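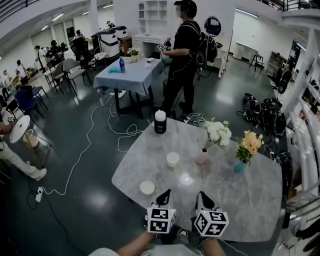 How to write a cover letter for a journal submission

I put off writing my first cover letter for so long that my co-author, Rozália Hegyi, threatened to do it herself. The paper was finished, the references were clean, the files were named the way the journal wanted, and I was stuck on half a page of text! I've sent out plenty since then, and my method is pretty simple now.

Start with the boring stuff. Look up the name of the handling editor on the journal's site and spell it the way they spell it, accents and all. If there's no name, "Dear Editor" is fine. Then give the full title of your manuscript and the article type (research article, short note, review, whatever they call it there).

Next comes the paragraph people sweat over. Say what you asked, what you found and why this journal's readers would care. Don't paste in your abstract – the editor has it already, one click away. I write mine as if I'm telling a friend from another department, then I go back and put the proper terms in. The whole letter should stay under 400 words, and mine usually come out shorter.
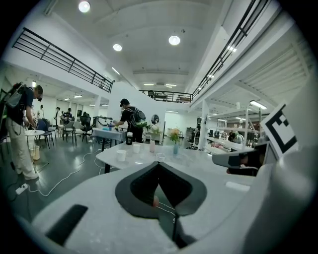
Brown bottle with a white cap on a white table.

After that, the statements. Most journals want to hear that the work hasn't been published before and isn't under review anywhere else, and that all the authors have approved this version. Check the author guidelines for the exact wording, and copy it if they give you one. If you posted a preprint, say so and add the link. Same goes for a conference paper that overlaps with this one.

Some journals ask for suggested reviewers. I give three, with work emails and a line on what each of them knows about. Leave out anyone you've published with lately (your old advisor too, sorry). If there's somebody you'd like kept away from the paper, you can name them, but keep it short and polite.

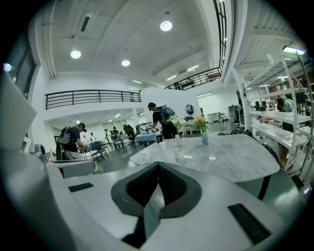 Do I need a new cover letter if my paper was rejected and I'm sending it to a different journal?
Write a new one, or at least rewrite the paragraph about fit, and search the whole file for the old journal's name before you upload it.

I learned that last bit the hard way, with a letter that praised the wrong journal in two places. Pentti Ruotsalainen reads mine before they go out these days, and he still catches things.

Sign off with the corresponding author's name, affiliation and email, save it as a PDF unless they ask for something else, and upload it in the cover letter slot – it's easy to drop it in with the supplementary files, where the reviewers might see it.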